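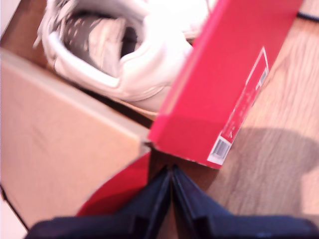

Okay, so my Nisitgate router has been dropping the wifi every evening and I'm going to write it all down in one place, because I've now explained it to support three times and I keep forgetting which bits I've told who. It starts at 7:40 pm, give or take, and it only hits the back half of the apartment. The closet is where the signal goes first, down on the floor by the white sneaker and the red shoebox, so that's my test spot now. I sit there with the laptop on my knees and run the speed test. My neighbors must hear me sighing.

Numbers so far. At the desk I get 465 down in the morning. In the closet, 153 in the morning and 18 in the evening, and then it drops out completely for a minute or two and comes back like nothing happened!

Tried already:
Restarted the router. Fine for one night, then the same.
Swapped the cable between the modem and the router for the spare one from my old Dobson kit. No change.
Moved the router off the shelf next to the microwave (I really thought that was it). Daytime got a bit better, evenings no different.
Turned off the "smart channel" setting. Worse -- turned it back on.

Prakash Namboodiri from Ledommont support called me back and had me open the log page, which I didn't know existed. It was full of lines about the router changing channel, over and over, all from the evening. He thinks half the building gets home and starts streaming, and my router keeps hopping around looking for a quiet spot. He had me pin the 2.4 band to channel 11 and give the 5 band its own name so the laptop quits bouncing between the two.

Update, second night: 9 pm, closet, 131 down and no drops. The printer has vanished though. It only does 2.4 and it still wants the old network name, so I had to type the password in with those tiny arrow buttons. Took forever.

Update, fourth night: one drop, short, during a video call. I've sent Prakash the log and asked if there's newer firmware for this model. Please leave the ticket open for now.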